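Home Explore Notifications Messages Bookmarks Profile

Spent this evening sorting out the home gym in the back room at Brurkton. It's been half done since May. Short thread for anyone fitting one into a small space.

First job was the floor. I've put grey padding down and it has taken the edge off the noise. Next door at number 53 haven't mentioned the weights since.

The bench is adjustable, black, second-hand from a bloke in Orkton. Foam rollers at the front for your legs. He wanted more for it but the seat had a small split underneath, so I got it for less and taped it.

I keep a plate on the bench itself when I'm between sets. Saves bending down to the floor for it and saves my toes.

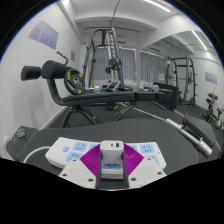 Power is the bit I got wrong. There's a wall outlet down near the floor and I want a fan, a speaker and a lamp going. A power strip does it, one with its own switch, so I can turn the lot off when I finish.

The strip can't stay on the padding though. I don't want a bar coming down on it. Plan is to fix it to the wall at knee height with 2 screws and clip the cable along the skirting.

Bar storage is next. Wall hooks from Clistamen are 24 quid a pair and I've gone back and forth on them all week. Leaving the bar on the floor is free but I've kicked it twice.

Someone asked about training. Three evenings a week, mostly rows and leg curls, sets of 12. Nothing clever.

Gondal have a sale on collars at the weekend so I'll have a look on the way back from my mum's. Will post again when the strip is up.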